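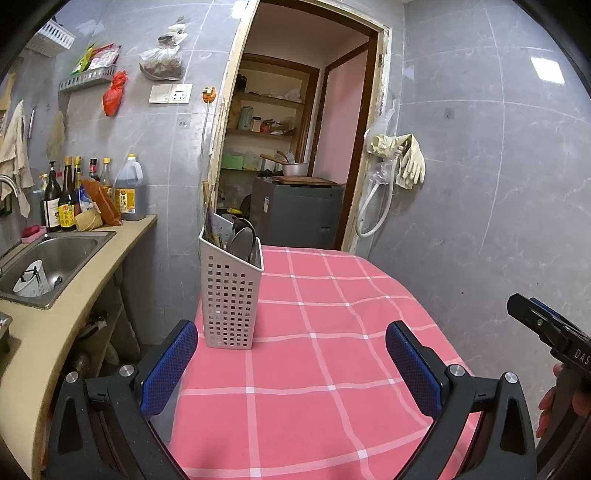
Livuvis Flanlow

The Livuvis Flanlow is a touchscreen smartphone that was designed and sold by Livuvis, a small handset maker based in the port town of Zonanside. It went on sale in May and was the company's first phone to leave behind its own in-house software in favor of Android, a change that longtime owners of Livuvis phones had been asking for (and arguing over) for years. It is remembered fondly for its slide-out number pad, its very loud speaker and a battery that could be swapped in a few seconds with a thumbnail.

Background

Livuvis had made its name with plain, sturdy phones for people who mostly wanted to make calls, and for a good while that was plenty. By the time work on the Flanlow began, though, many of those same customers were asking for maps, bus times and a way to see pictures of the grandchildren, and the old software simply wasn't up to it. The company's head of design, Spyros Lazarević, had been sketching a phone with a sliding pad for some time, and he is generally given credit for talking the rest of the company into building it.

The first working samples were put together with Omerović, a parts supplier that also made the sliding rail. Early rails were stiff, and testers complained that the pad would stick halfway if the phone had been in a pocket with sand or crumbs. The rail was redrawn twice before the phone went into production, and the second redraw added a little to the thickness, which Lazarević said he could live with.

Design and features

The Flanlow weighs 190 grams with its battery in place, so it is a fairly hefty thing to carry in a shirt pocket. The number pad slides down from behind the screen and has raised keys with a soft backlight. Opening the pad answers a call and closing it hangs up, although both habits can be switched off in the settings menu by anyone who finds them startling.

The removable battery holds 2000 mAh. There is a memory card slot underneath it, which means the battery has to come out before the card can be changed, and this was a sore point with reviewers. The phone has a headphone jack, a single rear camera and a physical switch on the left side that silences everything at once, alarms included.

Software

The phone shipped with a lightly altered version of Android. Livuvis replaced the usual home screen with one called Doorstep, made up of large tiles for people and not for apps, so that tapping a person's tile brings up every way of reaching them. Brisa Cuautle led the small team that wrote it. Owners who preferred the ordinary home screen could turn Doorstep off, and it stayed off after updates, a courtesy that was much appreciated on the owners' forum.

The last official update was released on August 16, 2020. It fixed a fault that made the backlight stay on when the pad was closed, and brought back the old Livuvis ringtones, which had been left out of the first release and dearly missed.

Sales and reception

The Flanlow was sold mainly through independent phone shops, with 107 of them carrying it in its first season. It cost 200 dollars without a contract. Reviewers were kind about the call quality and the keys, rather cooler about the camera, and divided over the weight. A common complaint was that the screen picked up fingerprints along its lower edge, where the thumb pushes to open the pad.

Spare batteries and replacement rails remained on sale after the phone itself was withdrawn.

See also

Doorstep (home screen)
Slider phone
List of Livuvis handsets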